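From the Willside Neighbors newsletter, November

THE BEDSIDE CLEAR-OUT, OR HOW I SPENT MY MORNING OFF
by Loretta Baptiste

Last month I promised I'd stop writing about closets, and I'm keeping my word, because this one is about small stuff. You know the kind I mean. Cotton swabs, tissues, the sponge you bought for your foundation and used twice, one sock thing, a ring of something that might be tape. It lives on the nightstand until the nightstand fills up, and then it lives in a drawer, and then one day you can't open the drawer!

Mei Nakamura wrote in after the closet piece to say her trouble wasn't clothes at all, it was "the little things that roll," and I have been thinking about that phrase ever since. So I tried her problem on for size. My whole method (if you can call it that) is to put everything out on the bed, where you can see it and where you can't go to sleep until it's dealt with. I started at eight in the morning with a cup of coffee and the radio on, and I'll tell you now that the coffee went cold.

A patterned sheet is a bit of a nuisance for this, by the way. The pale leaves and flowers are pretty, but small white things do wander off into them. If you have a plain dark blanket, throw that down first. I didn't think of it until later.

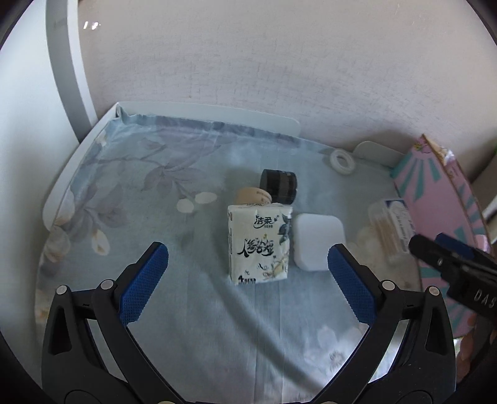
Tissues, swabs and the rest of the little things, out on the bed.

The first rule is to stand things up. I know it sounds fussy, but a packet of tissues standing on end takes up hardly any room, and you can read the front of it without picking it up. Same with jars. Anything that lies flat gets something else put on top of it, and then you're buying another one in the spring because you forgot you had it. I say this as a woman who once owned 4 boxes of cotton swabs at the same time.

Cotton swabs, while we're on the subject, should stay in their clear box. Please don't decant them into a pretty jar unless you really do use them every day. Bohdana Bilyk and I went back and forth on this for a good half hour at the Whitlock Street coffee morning (she is firmly pro-jar), and I will grant her that a jar looks nicer. But a lid that closes keeps the dust off, and you can throw the box in a suitcase.

Makeup sponges: be brave. If you can't remember when you got it, it goes. Mine get washed with plain soap and dried on the windowsill, and even so I don't keep them for long. My sister thinks I'm wasteful. She has a sponge from before her wedding.

After that I do two containers, and only two. One is a see-through tray for the things I want to put my hand on without hunting, and the other is an ordinary cardboard box for soft things and anything I haven't made my mind up about. The tray gets the packets and the small jars, the sponge, all the hard little bits. Soft things don't need to be seen, they just need to be together.

You don't have to spend money on this! I was very tempted by the drawer inserts at Nekeck, and they are lovely, but a shipping box with its top open does the same job. Ignacio Escobedo told me he lines his with leftover wrapping paper so fuzzy things don't snag on the cardboard, and I've gone right over to his side. Bright paper also cheers up a brown box no end, even if it's a little torn at the corner.

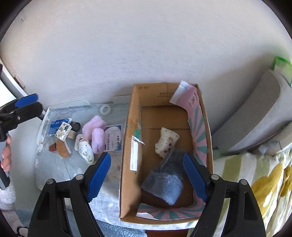

Soft things in the cardboard box, small things in the clear tray.

Don't pack the box tight. Roll a cloth, lay it on the bottom, put the fuzzy gray whatever-it-is beside it and leave some air. When the box is crammed you start shoving, and then you stop looking, and by January it's a box of mystery again. I check mine whenever I change the sheets, and anything that has been in there for 6 months without being wanted goes to the Brarkico swap shelf (clean and unopened things only, please, they've asked me to remind you).

It took me nearly 100 minutes from start to finish, and that includes a phone call and a hunt for the scissors. Then I put the bed back together and had a fresh coffee.

If you have a better system for hair ties, I want to hear it. Drop a note in the newsletter box or leave me a message on extension 3111. Next month: the shelf under the bathroom sink, heaven help us all.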